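Friday, 7 a.m., dye bench

Kettle's on, vat's on, and I have the place to myself for an hour, so I'm writing this up before I forget what I did to the indigo last night.

Short version: the Kokby wool took the blue way better than I had any right to expect! I was sure it would come out streaky again like the last batch (the one that's now lining the cat's bed) but I wet it out overnight this time, with a drop of dish soap, and I think that was the whole trick. Three dips, long airing between each. The second dip looked awful when it came up, all greeny and blotchy, and I nearly walked off and left it. Glad I didn't. It's a proper dark denim color now and hardly rubs off on my thumb.

The Edton cotton is another story. Same vat, same dips, and it's the color of a washed-out hospital gown. I scoured it with soda ash but maybe not hot enough, the burner was playing up again. Going to redo one skein at a real simmer and leave the other as it is so we can compare.

Weights for the log: 1,460 grams of wool in total, 37 grams of indigo in the stock jar, plus the usual fructose and lime. I did NOT write down the pH on Thursday night because the strips were damp and gave me three different answers. New strips are on the Varghese order. If anyone's adding to that order, we also need lime and a decent long-handled spoon, the old one is down to a stick.

Madder next. I want to try the ground root from Illell against the chopped stuff, same mordant, same temperature, lid on. Keep it under a simmer or it goes brown on us, see the sad orange-brown sock yarn in the drawer. 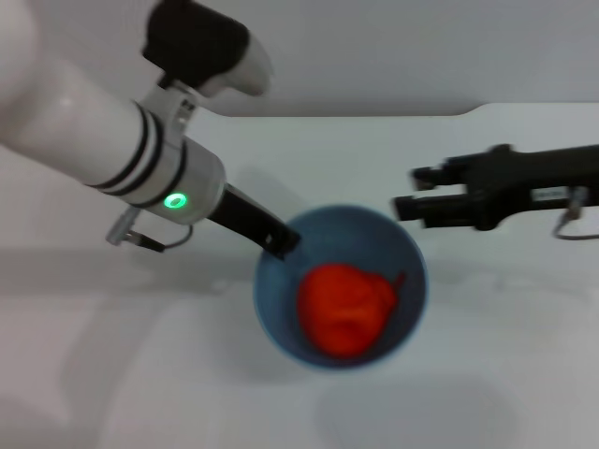 Note added in pencil at 4 p.m.: try the cotton with a tannin bath before you give up on it, and skim the flower off the vat first, there was a lot of it sitting on top at lunch.

OK, fair, I never skim. Will do both. Oak gall is in the blue tin, I think there's enough left for one skein, and I'll heat the vat back up after supper.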